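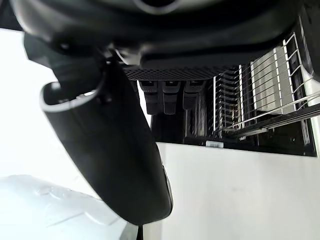 Come sing with us (yes, you, the one who only sings in the car)

Posted 2018-08-11 by Peninah Ndung'u

Hi all! It's time for me to go begging for voices again. The Adomaitis Street Singers are getting ready for our winter program and we have room for new people in every section, and so much room in the tenors that Keyvan Jafarzadeh has started talking to himself over there. If you've walked past the old Zotbridge school building in the evening and heard something coming out of the upstairs windows, that was us, and I hope it was one of the better nights.

A bit about who we are, for anyone who has landed on this page from a search. We're a community choir with no auditions, 60 people on the list when everybody shows up, and everybody has never once shown up. We sing in parts. We do a mix of folk songs from wherever our members come from, a few old hymns, the odd pop song that Hatice Erdem has arranged on her lunch breaks, and one big piece each season that scares us a little. The big piece this time is a set of Lithuanian winter songs that Rimantas Vasiliauskas grew up with. He wrote out the words for us by hand, with how-to-say-it notes underneath, and I've been mumbling them in the grocery store for weeks now. They're gorgeous. The altos get the tune in two of them, which as an alto I can tell you almost never happens.

Do you need to read music? No. It helps, and if you do read, please sit next to somebody who doesn't and poke them when it's time to come in. Most of us learn by ear. Loïc Moulin, our director, records each part at home on his piano and sends the files around the same night, so you can play yours while you do the dishes. He sings along on the recordings, including the soprano line, and you haven't lived until you've heard Loïc go for a high A at eleven at night trying not to wake the baby.

Who we're looking for

Tenors, tenors, tenors. Any age over 16, any gender, if the notes sit well in your voice then you're a tenor and we'll be thrilled to have you. Basses too, at least a couple. Sopranos and altos are very welcome, although the alto row is already tight on chairs, so you may be sharing my music stand.

We could also use somebody on percussion for three of the songs. It's simple stuff, a frame drum and some bells, and you'd only have to come to the last few rehearsals. If you play cello and feel like making Hatice's year, write to her directly!
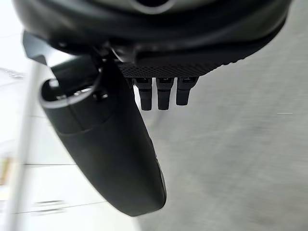
The other thing people always ask me is how much time it takes. We rehearse one evening a week for 2 hours with a tea break in the middle (the tea break is not optional, some of the best friendships in this choir started over a fight for the last ginger cookie). There's one longer afternoon rehearsal before the concert, and the concert itself is in January. Please try not to miss more than a couple of rehearsals in the last stretch. Before that, come when you can. We've got nurses and bus drivers and parents of small kids, and we know how weeks go.

What it costs

Dues are 5 dollars a session, cash in the tin by the door, and that pays for the room and the heating and copying the sheet music. If that's hard right now, then walk past the tin and get yourself a seat. I mean it — you don't have to tell anyone or fill anything out.

What to bring

A pencil, a water bottle, and a folder if you have one. Layers! The room upstairs is freezing until the radiators get going and then it's a sauna. For the concert we wear black with one bright thing of your choosing. Last winter I wore my mother's orange headwrap and Rimantas had yellow socks pulled up over his pants, so you can judge for yourself how strict we are.

Getting in

Use the side door, the one by the bike racks. The front is locked in the evenings. Go up one flight and follow the noise. There's an elevator at the far end of the ground floor hallway, and if you need it, send me a note first so I can meet you down there and walk you to it (the hallway light is on a timer and it has a mean streak). Parking on the street is free after six, but the spots fill up, so the 651 bus is your friend. It stops right across from the building.

How to join

Just come. Or, if you're like me and would sooner know somebody's name before walking into a room full of strangers, write to me through the contact form on this site and tell me a little about yourself. What you like to sing, whether you've been in a choir before, high voice or low voice or no clue. "No clue" is a fine answer and Loïc will find out in five minutes with you at the piano, off in the corner, with everyone else talking too loudly to listen. You can sit in for two weeks before you decide. Bring a friend, bring your brother-in-law, and if he's a tenor bring him even if he doesn't want to come.

We start back up after the summer break, and I'll send the exact dates to everybody who writes. Percussion and cello people, same form, put "instrument" in the subject line so it goes to Hatice and doesn't sit in my pile.

Can't wait to meet you!

Peninah (altos, second row, probably eating a cookie)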